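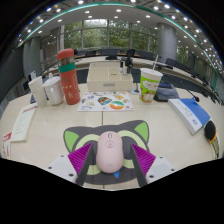
Spätzleteig für die Gastroküche: Ansatz, Ruhezeit, Regenerieren

Lesezeit: 4 Minuten

Die folgende Anleitung beschreibt die Herstellung von Spätzle als vorproduzierte Sättigungsbeilage im GN-Behälter. Sie richtet sich an Küchen mit Kippbratpfanne oder großem Nudelkocher und einem Kombidämpfer. Der Ansatz lässt sich halbieren, darunter wird das Abwiegen von Salz und Muskat ungenau.

Ausbeute: 51 Portionen als Beilage

Zutaten

5 kg Spätzlemehl oder Weizenmehl Type 405, davon ein Viertel durch Hartweizengrieß ersetzbar
2,5 kg Vollei, pasteurisiert
1,4 l Wasser, kalt
100 g Salz für den Teig
Muskat, frisch gerieben
Salz für das Kochwasser, 10 g je Liter
Rapsöl oder geklärte Butter zum Schwenken

Teig ansetzen

Mehl und Salz in den Kessel der Rührmaschine geben und trocken vermengen. Vollei und zwei Drittel des Wassers zugeben, mit dem Flachrührer auf niedriger Stufe anlaufen lassen, bis kein trockenes Mehl mehr am Boden liegt. Erst dann die Stufe erhöhen. Das restliche Wasser in kleinen Mengen nachgeben. Die benötigte Menge hängt vom Mehl ab und schwankt von Charge zu Charge, ein Rest im Messbecher ist kein Fehler.

Der Teig ist fertig, wenn er Blasen wirft und zäh vom Löffel reißt. Fließt er in einem dünnen Band ab, Mehl nachstreuen und eine weitere Minute schlagen. Bei Verwendung von Grieß den Teig zunächst etwas weicher halten, der Grieß bindet während der Ruhezeit nach.

Ruhezeit: 30 Minuten, abgedeckt, im Kühlraum. Danach nochmals kurz durchrühren und die Konsistenz prüfen. Teig mit Vollei nicht bei Raumtemperatur stehen lassen.

Kochen

Wasser salzen und zum Sieden bringen. Die Wassermenge so wählen, dass die Temperatur beim Einfüllen nicht stark abfällt. Im Nudelkocher den Teig in sechs bis acht Durchgängen verarbeiten, in der Kippbratpfanne genügen drei.

Hobel oder Presse kurz in kaltes Wasser tauchen, Teig einfüllen, zügig ins siedende Wasser drücken. Mit dem Hobel entstehen kurze Knöpfle, mit der Presse längere Fäden. Für die Vorproduktion sind Knöpfle besser geeignet, sie brechen beim Umschaufeln weniger und lassen sich gleichmäßiger portionieren.

Sobald die Spätzle aufsteigen, einmal umrühren und 30 Sekunden nachziehen lassen. Mit der Schaumkelle abheben. Das Kochwasser reichert sich mit Stärke an und sollte nach der Hälfte der Durchgänge teilweise erneuert werden, andernfalls schäumt es über und die Oberfläche wird schmierig.

Abkühlen

Direkt in Eiswasser geben, durchrühren, nach vollständigem Auskühlen auf gelochten Blechen abtropfen lassen. Mit wenig Öl schwenken, 2 EL je Blech reichen. Schichthöhe im GN-Behälter höchstens 6 cm. Abdecken, etikettieren, bei maximal 4 °C lagern und innerhalb von zwei Tagen verbrauchen.

Wer mit Schnellkühler arbeitet, kann auf das Eisbad verzichten und die Spätzle flach auf Blechen ausbreiten. Die Oberfläche wird dabei etwas trockener. Für Pfannengerichte und Käsespätzle ist das erwünscht, für die Beilage zu Schmorgerichten weniger.

Regenerieren

Kombidämpfer: 120 °C, Kombibetrieb, 60 % Feuchte, 8 bis 10 Minuten im gelochten Einsatz. Kerntemperatur prüfen, mindestens 72 °C.

Pfanne: Butter aufschäumen lassen, Spätzle portionsweise zugeben, anfangs nicht bewegen. Erst nach leichter Bräunung schwenken und nachsalzen.

Heißhalten im Bain-Marie nur abgedeckt und nicht über 45 Minuten. Danach quellen die Spätzle sichtbar nach und verkleben.

Häufige Fehler

Spätzle zerfallen im Wasser: Teig zu weich oder Wasser zu stark wallend. Temperatur knapp unter den Siedepunkt zurücknehmen.

Spätzle sind gummiartig: zu lange auf hoher Stufe geschlagen oder Eianteil zu gering. Flüssigkeit nicht einseitig durch Wasser ersetzen.

Klumpen im Hobel: Ruhezeit nicht eingehalten oder Mehl zu spät nachgegeben.

Graue Färbung: Muskat zu reichlich dosiert. In der Betriebsküche Stistirel gibt Domnica Vasiliu den Muskat deshalb erst beim Schwenken zu, das Verfahren ist übertragbar.

Varianten

Kräuterspätzle: 400 g blanchierten, sehr gut ausgedrückten Spinat mit dem Vollei mixen, Wasser um 300 ml reduzieren. Dinkelspätzle: Mehl vollständig ersetzen, Rührzeit um ein Drittel kürzen, Ruhezeit beibehalten.

Allergene im Grundrezept: glutenhaltiges Getreide, Ei. Bei Verwendung von Butter zusätzlich Milch.

Rezeptur: Ehab Tawfik, zuletzt überarbeitet im Juni

554 Mal geteilt | 2 Kommentare

© Harico Küchenpraxis | Kontakt | Impressum | Nach oben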